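Notebook, August, small workshop, afternoon

Continuing with the table tops for the Pullia reading room. The Giltine samples came back in the morning and I put them beside the three tops we already have, to compare the color and the grain direction. I write this down before I forget which is which, because last month I mixed two of them and we lost half a day.

First, the care question. The people in the reading room want to know what they can use for the daily wipe. I tried the Saten cleaner, diluted 1 to 40, on the back corner of top 2. After one hour there was no change in color that I can see, and no sticky feeling. With the undiluted cleaner there is a light shadow when you look very low against the window. It went away after two wipes with clean water, but I would not like to explain this to a client. So the advice stays: diluted only, soft cloth, wipe along the grain, then a second cloth with water.

Second, the rings from cups. I left a mug with hot tea on the same corner for 42 minutes (I wanted 40, the telephone rang). A faint ring, and it was gone after I waited until the surface was cool. I will repeat with coffee, which is usually worse. Please do not use my blue mug for this, it has a chip on the foot and it scratches.

Third, the grain. This is what I wanted to check most. On a pale top the pattern is quiet when you stand, but from a low seat and with light from one side it is a different thing. In the bright part the lines almost disappear and the top looks nearly white. A little further away the arcs and ovals come back clearly. For the reading room it matters, as they have windows on one side only. I think the ovals should go to the darker side of the room, where they can be seen, and the straighter lines to the window.

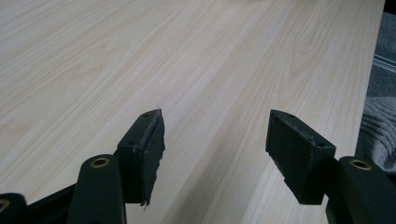
Pale top, grain running on the diagonal, nested curves in the upper part. Carpet beyond the straight edge.

The dark gray carpet is useful for judging the edge. Against it the line of the table is very clear, and a small damage would show at once. On the beige floor in the front room I could never see it so well. I propose that we make all the edge inspections on the carpet side from now on.

About the finish: I still prefer the matte. The Claeys sheet offers also a half gloss, and in the hand it feels nice, a bit like paper that was pressed. But under a reading lamp it gives a spot, and you move your book to escape it. I sat with it for one chapter and I was moving the book all the time. The matte has its own problem -- it keeps the marks of greasy fingers longer -- but this can be cleaned and the spot from the lamp can not.

The abrasion test is still at the outside lab. They will run up to 4000 turns and then send us the pieces. I asked them to mark the grain direction on the back with pencil, not with tape, as the glue from the tape came through the last time.

Still to do:
Coffee ring on the back corner of top 2.
Ask Claeys if the matte comes in the longer size.
Felt pads for the feet. The ones in the drawer are too thin for carpet.
Write the care card for Pullia, one side only, large letters.

I left the Giltine samples on the shelf by the door, face to face with paper between. Please keep the paper.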